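**Jundham drops its "complete hotpot night" claim after kitchen table trial**

*March. For immediate release.*

Jundham, the pantry box company, is taking the words "complete hotpot night" off its packaging. The box will stay on sale. The words will go from the next print run, and the company is not planning a replacement slogan.

The decision follows a trial in which 50 households received the box and were asked to cook from it with no help from us beyond the printed leaflet. Companies like ours usually announce a trial like this when it has gone well. We would describe this one as mixed, and we are publishing the parts that were inconvenient along with the rest.

The box is simple enough. It contains packaged soup base, with tomato as the main flavor, and a leaflet. It does not contain meat, greens, noodles, mushrooms, dipping sauce or a pot. A customer who reads "complete" on a lid could fairly expect at least some of those, and 10 of the households in the trial told us so, several of them in capital letters.

"I argued against the word from the start," said Itziar Robles, who runs product at Jundham. "A soup base is a soup base. You still have to go to the store. I don't see how you print 'complete' over that and keep a straight face."

Packing was looked at separately. Until now nobody had asked whether the packets needed a box at all, or whether the box was mostly there to look good on a doorstep. A session was set up at a plain table with a sheet of paper laid over it, and the tomato base, which carries the name 海底捞 and the words 番茄火锅底料, was handled one packet at a time beside an open white cardboard box.
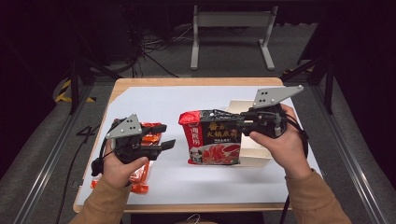
The results did not flatter the old leaflet, which tells customers that everything "stores neatly in its original box." Soup base comes in soft packaging of different shapes. Some of it is short and wide, some is tall, and none of it stacks the way the drawing in the leaflet suggests. Once a box has been emptied and filled again a few times, the tall items want to stand up and the lid wants to stay open. Households reported much the same thing. Most gave up on the box within the first week and put the packets in a drawer.

Tyra Hellström, who wrote the trial report, was not surprised. "People have been keeping soup base in drawers for years and getting along fine," she said. "We were selling them a storage system they hadn't asked for. I'd want to see a better reason than tidiness before anybody pays extra for cardboard."

A low-walled tray was then tried in place of the box. It has one plain advantage: packets can stand in it and be read from the front, so the cook can pick a flavor without unpacking the lot. It has disadvantages too. It takes up table space that could go to food, and tall packages stick up well above the sides. Jundham is not claiming that a tray makes anyone a better cook, or that it saves time. We did not measure time, and we would be wary of any company that said it had.
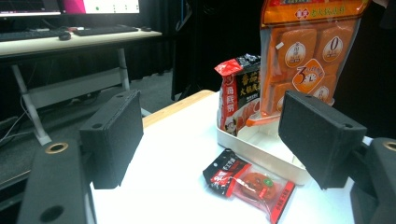
*Tomato soup base and a clear package of orange soup-base blocks in a white plastic tray.*

**What changes**

- "Complete hotpot night" comes off the lid. The contents will be listed there in plain type.
- The line about neat storage comes out of the leaflet.
- The leaflet gains a shopping list for the things the box does not include.
- A version with a tray goes to 600 customers for comment. It will cost the same as the box. If they don't use the tray, it will be dropped.

**What does not change**

The price stays where it is. So do our two retail partners, Karnberg and Trịnh, who were shown the trial report before this release and have kept their orders as they were. Karnberg has asked for the shopping list to be printed on the outside of the pack as well. We think that's a fair request and are looking at the space available.

An earlier plan to sell a larger box through Anholm is on hold. The larger box had the same contents in greater number and a bigger lid with the same claim on it. Until the tray version has been in real kitchens for a while, we don't see a case for it.

The trial report runs to 328 comments from households, printed without editing apart from names. Reporters may ask for a copy through the Jundham press desk. Requests received before noon are normally answered the same afternoon. Sample packs can be sent with the report, but please bring your own vegetables.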